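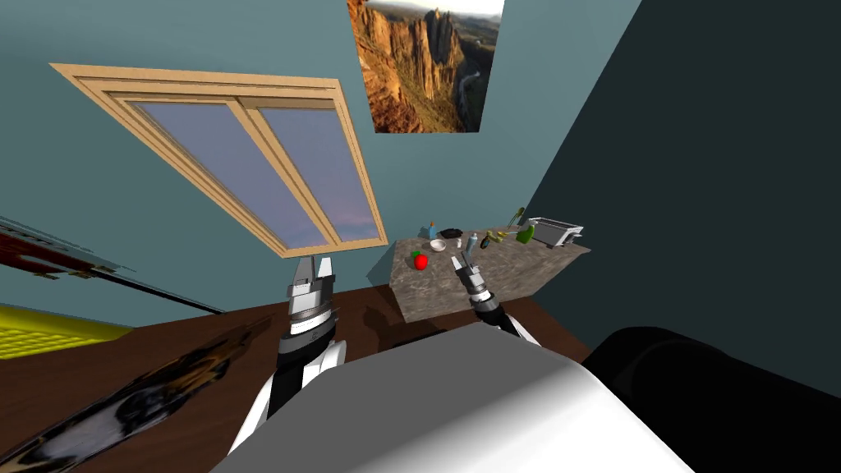
**Right gripper stops short on the Drema kitchen cell - tool offset or something else?**

**pmeesuk** · May 26, 2022

I look after the two-arm kitchen cell at Meesuk (simulated only, we have no metal yet). After moving to the new Finino controller the right gripper stops short of its target on every reach over the counter. The left arm looks fine, but it gets far less to do.

What I have done so far:

- re-entered the tool offset for both arms from the Prerkora sheet
- set the jaw opening to 91 mm (sheet maximum is 100)
- reloaded the room from the saved file

The error is 2 mm, always in the same direction. Before I start moving numbers about, has anyone had this after a controller change?

---

**oldservo**

I don't buy the controller theory. People change one thing and then blame it for everything they notice in the following week. Did you measure the error before the change? If not, you don't know that it's new.

Also "re-entered from the sheet" tells me nothing. Which point does the sheet measure to, the fingertip or the pad centre? I've seen that mixed up more often than I've seen a bad controller.

---

**pmeesuk**

Fair. I have no number from before. I have a note in my own handwriting saying "reach ok", so make of that what you like.

Sheet measures to the fingertip. I opened the jaws over the worktop to see whether the fingers sit the way they should on the base:
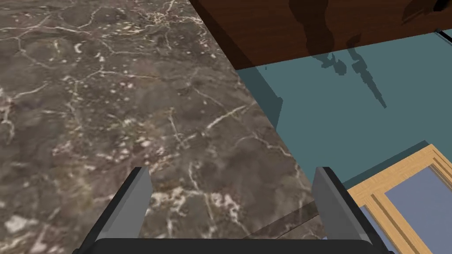
*Wrist view, jaws open above the stone.*

They look square enough to me.

---

**lamduan_w**

"Look square" at that angle isn't worth much. The fingers are very close to the lens and the nearest bit of stone is soft. You could have one of them a hair out and never see it. Put a block of known width between the jaws, close until you get contact on both sides, read the joint values. Takes ten minutes.

And don't judge height from the arm's shadow, which I know is tempting with it lying over the brown surface and the floor like that. I wasted most of a September on that once.

Lamduan Wongsuwan

---

**tinsnips**

Disagree with both of you a bit. It's a simulation, the fingers can't get knocked. Either the model file is wrong or it isn't. Diff it against the old one and stop squinting at pictures.

---

**oldservo**

Model files get edited by people, tinsnips. That's how they get knocked.

---

**pmeesuk**

Did the diff. Arm model identical, finger model identical. Tool frame differs - the old file had it at the pad centre. So whoever set it up first didn't follow the sheet, and I've "corrected" it into being wrong for our reach scripts.

I put the old value back, and here's the head view after a reset:

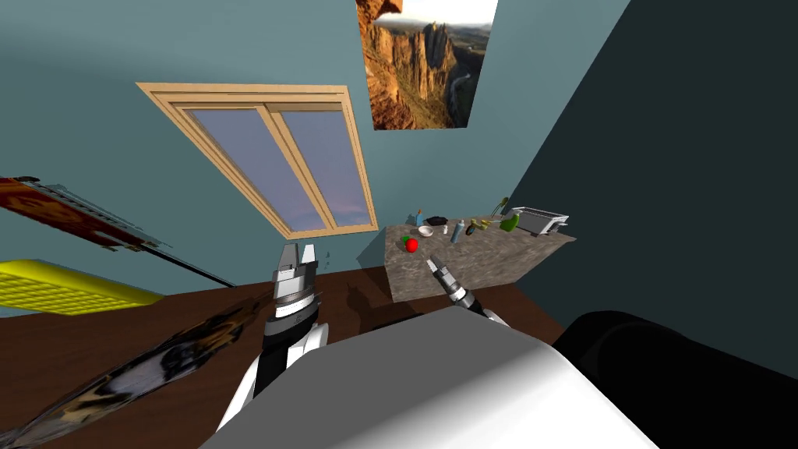
*Head view, right gripper in front of the apple.*

---

**lamduan_w**

What are the small blue bits to the right of the left gripper? They seem to be hanging in mid-air. I'd want to know before trusting any contact reading on that side.

---

**pmeesuk**

Don't know. Stray marker geometry is my guess, but I haven't found it in the scene tree.

---

**tinsnips**

Debug markers, almost certainly. Harmless.

---

**oldservo**

"Almost certainly harmless" from a man who hasn't opened the file. Switch collision display on and see if they light up. And a reset pose doesn't show that the offset is cured. Run the reach with the old value and with the new one, same seed, and post both errors.

---

**pmeesuk**

Collision display is on my list for the morning. The overnight batch is 1,000 reaches, half on each offset. I'm leaving the left arm parked until I know what the blue things are.

- Pornthip

---

**lamduan_w**

Log the jaw position as well as the wrist, please. Otherwise we'll be having this conversation again.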